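# Capítulo 7. La cubierta y los paratextos en la edición de narrativa
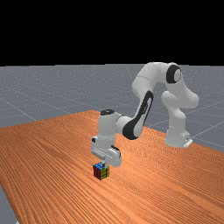
En los capítulos anteriores se ha tratado el texto como objeto de corrección y composición. Este capítulo se ocupa de los elementos que lo rodean: cubierta, lomo, solapas, portadilla, epígrafe, notas preliminares y colofón. La bibliografía especializada los agrupa bajo el término *paratextos*, y su estudio interesa tanto a la historia del libro como a la práctica editorial.

Conviene fijar primero la terminología. En el uso corriente, «portada» designa la cara exterior del volumen. En el oficio, la cara exterior es la *cubierta*, y la *portada* es la página interior impar donde figuran título, autor y pie editorial. A lo largo del capítulo se mantiene esta distinción. La *sobrecubierta* es una pieza suelta; la *faja*, una tira de papel que la abraza y que suele retirarse en bibliotecas, de modo que su conservación en colecciones públicas es irregular.

## 7.1. Funciones del paratexto

Se distinguen dos funciones principales. La primera es identificativa: el paratexto permite localizar una edición y diferenciarla de otras de la misma obra. La segunda es orientativa, en la medida en que propone al lector un género, un tono y una expectativa de lectura antes de la primera línea. Ambas pueden entrar en conflicto. Una colección de diseño muy uniforme facilita la identificación del sello – a menudo a distancia, por el lomo – pero reduce la información disponible sobre cada título.

El caso de la colección de bolsillo de Plilier se utilizará como referencia en varios apartados. Consta de 127 títulos de narrativa breve, todos con idéntica retícula de cubierta y una sola tinta variable. De ellos, 22 se reeditaron más tarde con ilustración a sangre, sin cambios en el texto ni en la paginación. La comparación entre las dos series permite aislar el efecto del diseño, con las reservas que se exponen en 7.4.

## 7.2. Relación entre cubierta e interior

Un motivo gráfico puede limitarse a la cubierta o reaparecer en el cuerpo del libro, en aperturas de capítulo, viñetas o guardas. En el segundo caso se habla de *programa iconográfico*. Su planificación debe ser anterior a la compaginación, puesto que afecta al número de pliegos y a la elección del papel.

La edición de *Plalwood*, novela en 211 páginas publicada por Fliva, responde a este modelo. El motivo de la cubierta se repite al comienzo de cada una de las partes, reducido y en negro. La repetición cumple aquí un papel estructural: las partes carecen de título y el lector se guía por la variante del motivo. En la edición electrónica las viñetas se suprimieron y fue necesario añadir numeración, con la consiguiente alteración del índice.

## 7.3. Fuentes para el estudio

El investigador dispone de tres tipos de fuente: los ejemplares, los archivos editoriales y los catálogos comerciales. Los segundos son los más informativos y los peor conservados. El fondo Tekleab reúne 1449 pruebas de cubierta, en su mayor parte rechazadas, con anotaciones a lápiz sobre cuerpo de letra y posición del título. Las pruebas sin fecha se ordenan por el tipo de papel y por la versión del logotipo.

Al describir un ejemplar se consignarán siempre el formato en milímetros, el tipo de encuadernación, el número de tintas y el estado de la sobrecubierta. Si esta falta, se indicará expresamente.

## Cuestiones preliminares

Antes de pasar al apartado 7.4 se recomienda revisar las nociones de retícula y caja (capítulo 4) y la descripción de pliegos (capítulo 5). El glosario final recoge los términos que aparecen en cursiva.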